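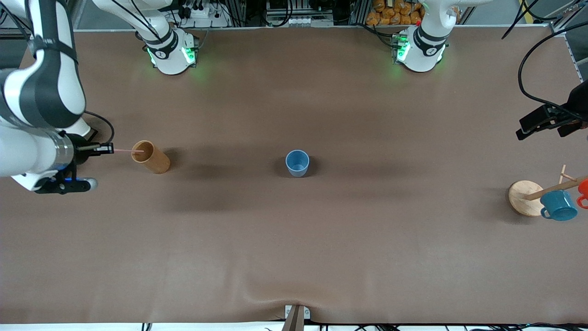
Figure 1. Table layout with the wooden cup on its side and the light blue cup upright.

3.2 Cup stability and straw insertion

Drinking vessels used in shared dining rooms are usually compared by capacity, weight and ease of washing. Their behavior when a straw is put in or taken out receives less attention, although a straw placed off center applies a small sideways load at the rim, and a light cup can tip under it. We treated the cup and the straw as one item and considered two resting positions, upright and on the side. The side position matters in practice because cups are often laid down on trays and drying mats. In Figure 1 the tan wooden cup lies on its side with the tip of a thin pink straw at its mouth, and the light blue plastic cup stands upright in open space near the middle of the table. The straw is held horizontally, so that it meets the opening of the tipped cup from the side. For an upright cup the same straw has to be turned and lowered from above, and the clearance needed over the table grows by the length of the straw.

The cups were taken from the Vokdale set, which includes vessels in wood and in plastic. All were empty during the trials. Each cup was placed in each resting position on a matte brown covering, chosen to limit glare and to keep light-colored items easy to tell from the background. A wrinkle in the covering was accepted if it lay near the front edge and away from the cups. Wrinkles closer to the center were smoothed out before the next trial, as even a low fold can stop a cup from rolling and so hide the effect under study.

We ran 132 trials in total, divided equally among 6 conditions, giving 22 trials per condition. A trial was scored as stable if the cup stayed in its starting position for the whole insertion. Rocking that died out without a change of position was recorded separately and was not counted as a failure. Scoring was done by Phúc Trịnh and repeated independently by Mervyn Dobson. Cases in which the two scores differed were reviewed together and assigned a single value.

Two limits of the procedure should be noted. First, a cup lying on its side can turn about its own base as well as roll, and our score does not separate these motions. Second, straw stiffness was not varied. A softer straw would bend on contact with the inner wall and pass less force to the cup, which would be expected to favor the lighter vessels. Both points are taken up again in Section 5, together with the results for partly filled cups.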